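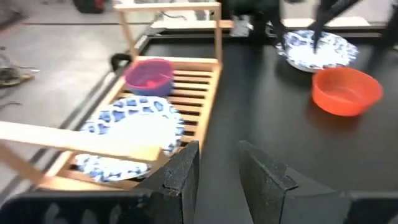
Wrist view, left arm, dish rack station. Gripper open, one patterned plate and one bowl in the rack, one of each on the table.

Pre-session checklist, two-arm dish racking, Valville bench
Checked by: Melina Dimitriou
Reviewed by: Charalambos Psarras
Protocol: Pimerar, revision 3

1. Emergency stop, both arms
OK. Pressed and released from the operator seat. Arms stay powered down until re-armed.

2. Finger surfaces
OK with comment. Light scuffs along the ridges. No chips found by touch. Replace as a pair if the inner face gets marked.

3. Finger gap at full open
OK. Matches the value stored in the Ekach config. Nothing in the gap at start.

4. Wrist camera focus
Comment. Image is soft, worse toward the background. Usable for the policy input, which is downsampled anyway. Do not refocus in the middle of a batch – episodes before and after will not match.

5. Exposure
Fail, minor. Plate centers are blown out. The rim pattern still reads, but the overhead lamp should be lowered before the next batch. CP: agreed, log it as a lighting change.

6. Rack position
OK. Base flush with the tape marks, no rocking when pushed at either end frame.

7. Arm-to-arm clearance
OK. Second arm can reach the rear plate with the first arm parked at the rack. Keep the speed limit on for the handover test.

8. Cables
Comment. Tangle on the floor past the table. Outside the reach of both arms, but it is a trip hazard for whoever resets the dishes. Tie up before the session.

9. Reset state
OK. The orange-red bowl stands clear of the rack. Rear plate is close to the table edge; move it inward if the second arm pushes on first contact.

Result carried over from the last batch: 227 episodes kept. Most failed placements were plates caught on the near top bar of the rack, so the Konstantinidis baseline gets the same start poses as ours. Bowls are scored separately.

Open items: 5, 8. Session may start once 8 is closed. Item 5 may stay open for 2 more batches if the lamp is left untouched.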